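Hand-held grippers, build notes, September
Bench notebook, shared shop, pages continue from the wiring entry
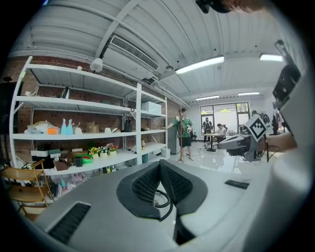 View from the gripper camera with the padded fingers on. Second unit at right with its marker cube.

Started a little after 9. Goal for the day was to get both hand-held units to the same state so we can stop swapping parts between them. Unit A had the new finger pads, unit B still had the bare printed fingers and the old trigger spring.

Finger pads
Cut new pads for B from the same sheet as A. The diamond mesh side faces in. Contact cement on both faces, ten minutes open, then clamped in the small vise with scrap foam between so the texture doesn't get crushed. Simone Caldeira did the second pair and hers came out straighter than mine. She marks the centerline on the finger first. Do it that way from now on.

The thin edge of the pad wants to lift at the tip. On A I wrapped it over the end by 4 mm and it has held through two days of use. Did the same on B.

Closing force is still uneven. With the trigger halfway the left finger on B touches first and pushes a light object sideways before the right one arrives. Took the linkage apart and found the left pin hole slightly oval. Reprinted the link in the Estelell filament, same settings as last time, 4 walls. Better, but I can still see a small lag if I close it slowly. Leave it until we have run some real grasps.

Camera and cable
Focus is set and locked with a drop of thread glue. Exposure was the problem last week: the glass door blew out and the fingers went nearly black. Fixed exposure now, set with the ceiling lights on. The pads are dark, so the mesh only reads well when there is light coming from in front. Would like to try one gray pad and one black pad on the next set.

Cable slack: the loop hangs down between the fingers and shows in the picture. It doesn't touch anything on a normal close, but on a full close with a thick object it could get pinched. Options are a clip on the inside of the body or a shorter cable. Tạ has shorter cables in stock but only in a pack, so trying a printed clip first. Drew one up, 2 mm wall, snaps over the rib. Not printed yet.

Marker cubes
Cube on B was glued a little off square to its base. I only noticed when the pose came out with a constant tilt that followed the unit wherever I turned it. Pried it off, cleaned up both surfaces, and put it back against a machinist's square. Tilt is gone as far as I can tell from a quick check. Cube on A was fine.

Also reprinted the marker sheet on matte paper. The glossy one picked up the tube lights and dropped out whenever a face pointed up. Matte version hasn't dropped out yet.

Test run
Recorded a short take after lunch, log number 1281. 1000 frames kept, the rest was me fumbling with the start button. Tracking held for most of it. It lost B twice, both times when I crossed my wrists and A's body hid the cube. Simone thinks a marker on a second side would cover that. I would like to see if we can just hold them farther apart before adding parts.

The shiny floor may be a problem too. There was one jump in the track that lines up with a moment when the unit was low and pointed down. Could be a reflection, could be plain motion blur. Need a take over the rubber mat to compare.

Weight: B feels front-heavy with the cube on. After the take my thumb was sore. The Mamex handle blank is longer and would move the hand back a bit. One is on the parts rack, still uncut. Simone wants to try it with the trigger flipped to the other side. I am not convinced about the trigger but the longer handle is worth an hour.

Open items
Print cable clip, fit to A first.
Mount on A creaks when twisted. Check the screws, then the bracket itself.
Run both units over the mat, same lights.
Cut the Mamex blank for B. Keep the old handle.
Ask Flornia if the replacement springs come in a softer grade. The current ones are good for up to an hour and then the hand gets tired.
Rename the takes folder before it gets any worse.

4:30 pm. Both units charging on the bench. Calibration files are copied to the shared drive under the September folder. The ones marked "old cube" are from before the reglue, don't use them for B.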